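Kellus - lunch notes dataset, README

What's in here: text notes on packed and reheated lunches, written by people who eat at work. 175 notes, one per line, tab separated. Collected over 12 weeks, ending in August. Small on purpose.

Third release. The first two had the portions column in mixed units, please don't use them.

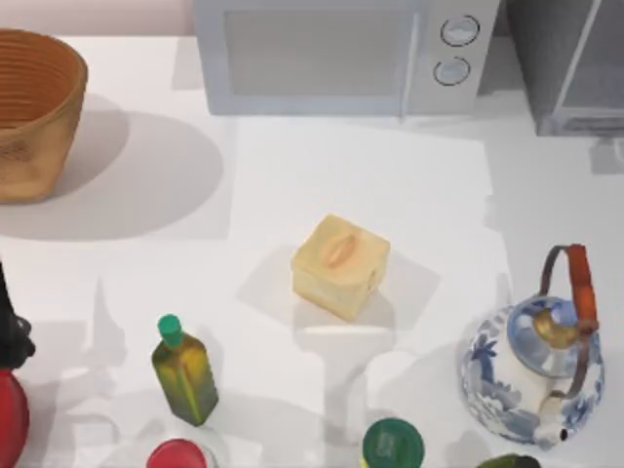

Rosalind Tey
Data maintainer, Kellus

Files
notes.tsv - the notes
foods.tsv - list of foods, with the spelling we settled on
splits.tsv - which note goes in which split
CHANGES - read it if you used release two

Columns in notes.tsv
id - number, not consecutive, gaps are notes that got withdrawn
site - one of 4 (see below)
meal - free text, lightly cleaned
reheated - yes, no, unknown
minutes - time from sitting down to getting up, self reported
leftover - yes if the food was cooked for an earlier meal
comment - whatever people felt like adding, often empty

Sites
Bolo is the biggest, an office with a proper lunch hour. Harju is a print shop, people eat in shifts so the minutes are short. Cilach is a school and goes quiet for part of the summer. Last one is "home", for anyone who was off site that day. Don't treat home as a place, it's a bucket.

How the notes were collected
Paper slips for the first two weeks, then a web form. Slips were typed in by hand, and handwriting being what it is, some meals are a guess. Those have a question mark at the end of the meal feild. Leave it or strip it, up to you.

The form capped minutes at 60. Anyone who sat longer shows up as 60. Should have caught that sooner.

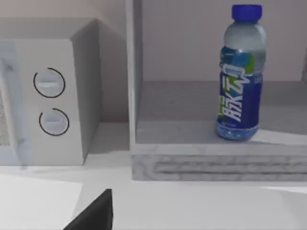

3 min read

Known problems
- Soup is overcounted at Harju. One person wrote a note every single day, nearly all soup.
- "salad" covers everything from a bag of leaves to cold pasta. Didn't try to fix it.
- reheated is unknown for most of the paper slips, the question wasn't on them.
- Sandwiches toasted on site are marked yes. Arguable.
- A few comments are in the wrong column, will fix in the next one

Splits
Train and test only. Split by person so the same eater never lands in both. The person key is not included, don't ask for it please.

Good for
Teaching, small text classification exercises, messy data cleaning practice.

Not good for
Nutrition anything. No weights, no calories, and people leave out snacks. Also not for comparing the sites with each other, the groups are to different in size.

License
Free for any use, credit Kellus. If you publish something send a link, we keep a list.

Fixes
Open an issue with the note id and the correct value. One issue per note - bundles get lost.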